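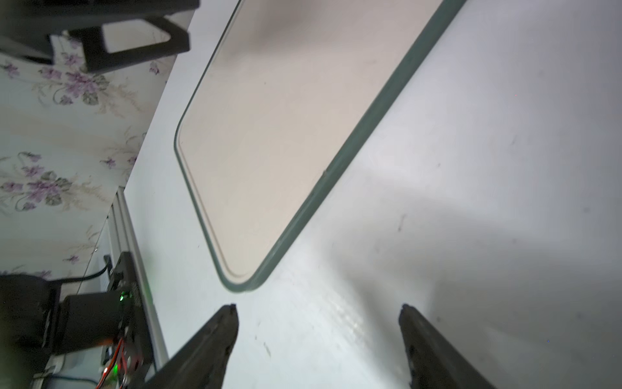
# Keep the purple flower wallpaper or paint over it?

**leokadia_c** — April 17, 2019

Hello all, long-time reader and very occasional poster. I have been going back and forth on the wallpaper in my breakfast corner for so long that my family has stopped answering me, so now it's your turn! It's a pale cream paper with bunches of purple flowers and green leaves, and it came with the house. The white table is mine, and so is the beige tray with the gray-green rim, which I bought to go with the leaves in the paper and which I love more than a person should love a tray.

My sister wants me to paint everything a plain off-white before she comes in November. I got a quote of 126 dollars for stripping that wall, and paint would be on top of that. Part of me thinks she's right and part of me wants to sit there with my coffee and look at the flowers for another ten years. What would you do?

Leokadia Czerwiński

**montes_mama**

Oh, keep it! My grandmother had a paper very much like that in her hallway, and when my uncle painted over it we all went quiet at dinner. The cream is soft enough that it won't fight with anything, and the tray picks up the green so nicely. If it feels busy, take other things off the walls and let the flowers do the work.

**akpalu_ar**

I'm going to be the grump and vote for paint. A big pattern right beside a table you eat at every day gets tiring, at least it did for me (we had 16 years of brown teapots). And that tray would look lovely against a plain wall too, maybe lovelier. $126 for stripping sounds very fair. I paid more than that for a smaller wall, and the fellow left paste all over my baseboards.

— Abdul-Rahman Akpalu

**montes_mama**

Teapots are a different matter, Abdul-Rahman! I would have painted over those myself.

**rivuvia**

Could you split the difference? Keep the flowers on that one wall and paint the others a cream that matches the background. We did it in our dining room and it made the old paper look like we'd picked it on purpose. Take a scrap to the store if you have one, or an offcut from the attic. Our last owners left 2 rolls up there and we didn't find them until the second winter.

One small thing about the table, while I'm here. A glossy white top like that shows every speck and smudge, mine certainly does, and I went through a lot of sprays before I settled on a damp cloth with a drop of dish soap and then a dry towel straight after. I keep my tray on felt dots so it doesn't scratch.

**akpalu_ar**

One wall I could live with. I'd still want it to be a wall I'm not facing at breakfast.

**leokadia_c**

You are all so kind, even the grump. I hadn't thought of matching the cream, and I do like that idea very much — my sister gets her fresh paint and I get my flowers. I'll look in the attic this weekend for leftover rolls. Rivuvia, where did you get the felt dots? The ones I tried before slid off within the month.

**rivuvia**

Hardware store, the thick brown kind. Wipe the bottom of the tray with rubbing alcohol first, let it dry, then press each one down for a good long minute.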